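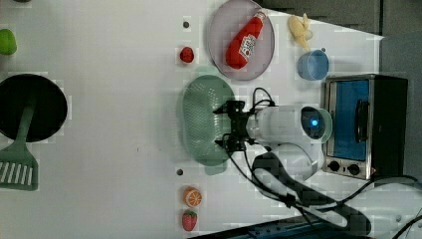 Rinham Automation Users Forum
Board: Safety and Incident Reports
Topic: Arm failed to hold position on protective stop, kitchen cell

jfernandes_rinham
Moderator
Members are asked to review the following report. At 3:30 p.m. the arm in the Hellness kitchen cell was executing a pick when the operator pressed the protective stop. The gripper was above the colander at the time. The arm slowed, but the wrist continued downward for 44 millimeters before it came to rest against the rim. No person was inside the marked area. The cell has been taken out of service pending a decision on cause.

The controller log shows the stop signal received on the first press. The payload value entered for the tool was 3 kilograms.

h_carrier
Thank you for the report. Please state whether the brake test was completed at the start of the shift, and whether the payload value includes the brackets and the cabling. An incorrect payload entry would be my first line of inquiry.

jfernandes_rinham
Moderator
The brake test was completed and passed. The payload value was carried over from the previous tool. It was not measured again when the present gripper was fitted in July.

h_carrier
In that case the cell should not have been released for use. Section 3 of our site procedure requires a new payload measurement after any tool change.

Panicker_K
I do not agree that payload accounts for this. A wrong value would produce drift in hand guiding and perhaps a false collision stop. It would not ordinarily produce 44 millimeters of travel after a stop. I would direct attention to the cables. On this arm they loop over the top of the gripper and run back along the arm with a good deal of slack. If a loop catches and then releases during deceleration, the wrist may be pulled off its path.

revathi.bhat
I support the request for a cable inspection, with one reservation. A snagged cable should have appeared in the log as a torque deviation. Could the moderator confirm whether any such entry exists?

jfernandes_rinham
Moderator
There is one torque entry on the wrist joint, recorded after the stop signal. The log does not establish whether it came from the cable or from contact with the colander.

Panicker_K
Then the question remains open, and I would ask that the report not list payload as the cause.

h_carrier
I have no objection to leaving the cause open. I do object to any restart before the payload is corrected. The two matters are separate.

imad_tannous
A similar event was recorded at our Pletow site. The stop category had been set so that the arm completed a controlled deceleration, and the operators had expected an immediate stop. Please check the configured category before anything is taken apart. Please also keep a copy of the present settings, as ours were overwritten during the repair and the review could not be finished.

jfernandes_rinham
Moderator
The settings have been exported and stored. The category is under review with Thampi, who supplied the safety configuration. The cell remains locked out. Findings will be posted to this topic, and members are requested not to open a second one.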